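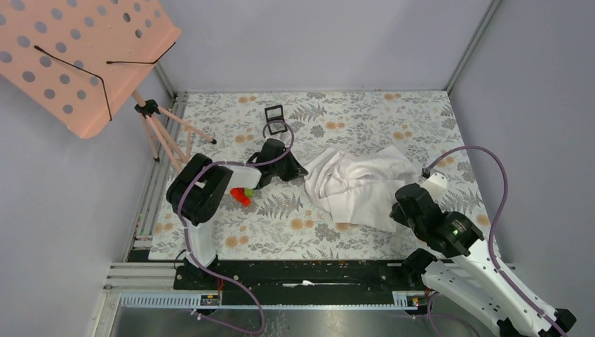

Thoa Thái wrote in after the March column to say that the shelf life of a face cream is printed on the jar, and that anyone who reads the little open-jar symbol has all the information they need. The symbol gives a number of months after opening. I think it is a weak number, and I think the trade should stop leaning on it.

Start with what the number covers. A mark of 12M says the product should stay fit for use for twelve months once the seal is broken, under normal use. It does not say whether the user puts fingers into the jar, whether the jar stands in a steamy bathroom, or whether the lid goes back on between morning and night. A wide jar and a pump bottle can hold the same emulsion and carry the same mark. The jar takes in air and skin contact every time it is opened. The pump takes in much less. A single figure for both is a convenience for the label printer.

The second problem is that the clock has no start. A batch code tells the maker when the product was filled. It seldom tells the buyer anything without a lookup tool. The opening date is known only to the person who opened it, and most people do not write it down. I test this on my own shelf from time to time and fail. Of the four open products there now, I can date one, a Redau night cream, and only from the receipt.

Then there are the actives. Preservation and potency are separate matters, and the symbol is commonly read as if it spoke for both. A vitamin C serum can be microbiologically sound at month nine and have lost much of what it was bought for. Ascorbic acid in water oxidizes with air, light and heat, and the color moves from clear to yellow to brown. Retinol has similar trouble. If a brand sells a product on the strength of one ingredient, it should state how long that ingredient holds up in the opened pack, and at what temperature this was measured.
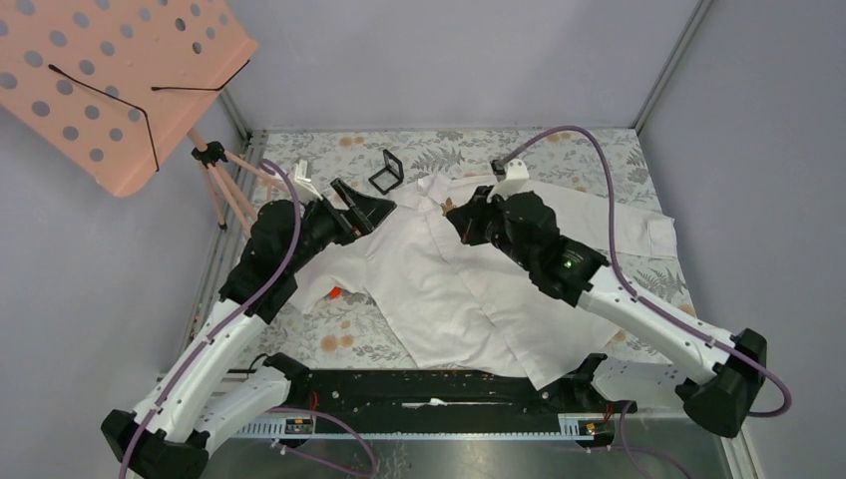 Fig. 2. Two arms over a white garment on a floral cloth.

Patholm does part of this. Its serum carton has a blank line for the opening date and a storage temperature in plain type. The carton is thrown away, of course, so the line belongs on the bottle. Donnelly prints nothing beyond the symbol, on a jar with a mouth wide enough for three fingers, and supplies no spatula. I have used both for years and have no quarrel with either formula.

The usual objection is cost. I accept that a stability study on opened packs takes time, and that small makers such as Skoltinside run short batches with thin margins. A blank line on a label needs no study. Neither does moving a fragile formula out of a jar and into an airless pump, although the pump costs more per unit and some customers dislike being unable to see what is left.

My proposal is modest. Print the filling month in readable form. Put a writable strip on the container. Keep the open-jar symbol for safety, and give a separate figure for the active wherever the active is named on the front.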